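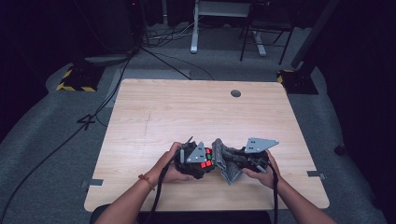
Jasmina Ivanov is cross with me before I've got my coat off. I've told her I throw my tea towels away when they go thin, and she puts the kettle down to look at me properly.

"Thin is when they start working," she says. "You've been binning them just as they got good!"

I'd come up to Tralturthorpe on a wet morning in January to talk to her about household linen, which I'll admit didn't sound like the most thrilling way to spend a day. But a friend had lent me one of her pillowcases (long story, broken boiler, spare room) and I'd slept so well on it that I wrote to her the same week.

She runs Stollow from two rooms over the old chemist's. She buys up worn sheets, tablecloths and towels, mends what can be mended and sells them on. The rest she cuts down into something smaller. A double sheet with a worn middle becomes two cot sheets, and a cot sheet past saving becomes hankies.

"And then dusters," she says. "And then I stuff a draught excluder with it. I've got a draught excluder at home that was my aunt's wedding tablecloth. She knows. She's fine about it."

She started 11 years ago, after a job in the office of a hotel supplier. Part of her work was signing off old bedding for disposal, and one afternoon she went down and looked at what was being disposed of.

"There was a tiny pull in the hem. That was it, that was the fault. I took 13 sheets home on the bus in bin bags and I couldn't see over the top of them. My husband thought I'd left him and come back."

I ask what she looks for when she's buying and she's off, tugging things out of the cupboard and piling them in my lap. Weight matters less than people think. She holds each piece up to the window and looks for the places where light comes through, then pulls it gently on the slant to see if it gives. If she hears a little crackle, she puts it back.

"That's the fibre going. You can darn a hole, but you can't darn a crackle."

Her darning is done by Nikola Georgiev, who works in the back room with the radio on and didn't much want to be interviewed. He was a sailmaker before this, and he still uses a sailmaker's palm for the thick stuff. I asked him how long a patch takes.

"Depends what's on the radio," he said, and went back to his patch.

Jasmina thinks he's the best mender in the county, although she has to stop him making everything too strong. "He did me a napkin once that could have towed a car."

We have lunch (cheese on toast, very good, eaten off a tablecloth I was terrified of) and I get round to the washing questions, as I'd promised several people I would. She does nearly everything at 40, with half the powder the box tells you and no softener, ever. Softener coats the cloth and then it won't soak anything up, so you're left pushing water round a plate. For stains she swears by a bar of Gashi, a plain green soap her mother used, rubbed in and left overnight.

And ironing?

"Pillowcases yes, because your face goes on them. Sheets no. Life's short – fold them while they're a bit damp and sit on them."

She does sit on them. There's a chair for it.

Money is tight, she says, and she doesn't pretend otherwise. A mended sheet from Stollow costs 35 pounds and a new one from the supermarket costs far less, and she's had people laugh at the price in front of her. She used to argue with them. These days she hands them the sheet to hold and goes off to make tea, and quite often they've bought it by the time she's back.

She's hoping to run evening classes from the spring, if she can get the landlord to do something about the stairs. There are already 80 names on the list, and the room holds six.

"I'll be teaching darning until I'm dead," she says, looking pretty pleased about it.

I went home with two tea towels, both thin.

42 shares
7 comments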